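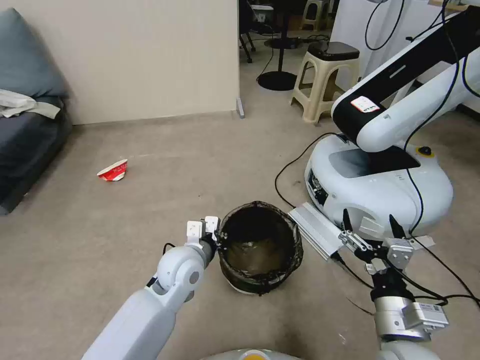
Cleaning Robots on the 2nd Shift: Questions We Keep Getting
Nilgate Building Services, staff page

Updated 14 Sep 2024. Put together from the box by the time clock plus whatever people stopped us in the hall with. Short answers. If yours isn't on here, put it in the box again.

Is anybody losing their job over this?

No. No layoffs tied to the robots at Bumberg or at Agbenyega. Same headcount through the end of the contract. If someone retires or moves on, the opening gets posted like before.

Are hours getting cut?

No. Hours stay, tasks move. The time that used to go to picking up floor trash in the lounges goes to restrooms, glass and the supply rooms, which have been behind since last November anyway.

So what do they do, exactly?

Pick up loose trash from the floor and put it in a bin. For now that's the whole job. No mopping, no vacuuming, no emptying the bins. Liners are still ours, both ends: putting the new one in and hauling the full one out.

What counts as trash?

Cups, wrappers, used tissues, paper scraps. Things that are plainly garbage and are on the floor. Anything on a seat, table or desk gets left alone, that's a rule and it's not changing. We had enough trouble over the years with people's stuff getting tossed by humans.

What about the lounge corner with the sofa?
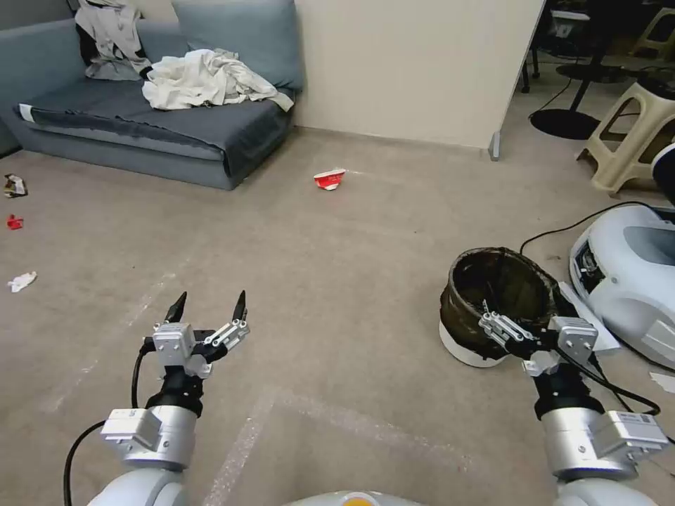
Lounge corners are the hardest area we have, people sit, people eat, people drop things. Stuff ends up against the partition or along the side where a cart doesn't fit. The crumpled red and white cup on its side by the wall is a typical pickup, so are the wrapper and the tissue over on the left. The pile of white fabric on the sofa seat is not. Cloth on furniture stays where it is until one of us checks it, then it goes in lost and found or the laundry, your call. Please don't throw it on the floor to "deal with later" becuase then it's fair game.

Who is responsible if it throws out something it shouldn't?

Not you. Write it on the Mendex sheet (clipboard, supply room door), with the room and the time. Don't dig through bags on your own time. If somebody from the building comes at you about a lost item, send them to the front office.

Do I have to learn to run it?

Only if you want. Basics training is 2 hours, paid, during shift. Covers start, stop, and what to do when it quits halfway. Full operator training is 3 shifts alongside someone from Mendex and comes with the lead rate while you're on it. Sign up sheet is in the break room. Seniority order, same as overtime.

What if I'm scared of it?

Fine. Tell your lead and you'll get a floor without one. Doesn't go in your file. A few people asked for this the first week and some of them have switched back, some haven't, either way is ok.

Can I work next to it?

Same room yes, same corner no. Let it finish or stop it first. Don't reach into a bin while an arm is over it. Don't hand it things.

It stopped. Now what?

Look for the usual stuff. Cable on the floor, bag folded over funny, bin moved. If it's not obvious in a minute or two leave it and write it up. You are not getting graded on robot downtime.

How should I leave the bins?

Liner in, top folded over the rim all the way around. Extra bunched up in a knot is good. Loose plastic hanging over the opening is bad, things land on it and don't drop in. We were sloppy about this before and it didn't matter, now it does a little.

Does it record us?

It has cameras, it needs them to work. Footage is not used for attendance, breaks or discipline. That's in writing in the side letter, ask your steward for a copy. Still, don't change clothes in a room where it's running.

Is it faster than us?

No. Not close. One person clears a lounge floor a lot quicker. Point is it can be left going while you do the restrooms.

Why spend money on this and not on new vacuums?

Fair. Different budgets. The vacuum order for Agbenyega is in. Still no delivery date, we asked again this week.

What about my back/knees?

Main reason several people were for it. Less bending for small stuff. Still lifting full bags though, so keep using the cart, and keep reporting strains the same day.

Is it going to more floors?

Not decided. Any new floor gets posted at least 2 weeks ahead. If you hear a date from somebody and it's not on the board then it isnt a date.

Who do I call?

During shift, your lead. No answer, ext. 303. Mendex support is ext. 200, days only.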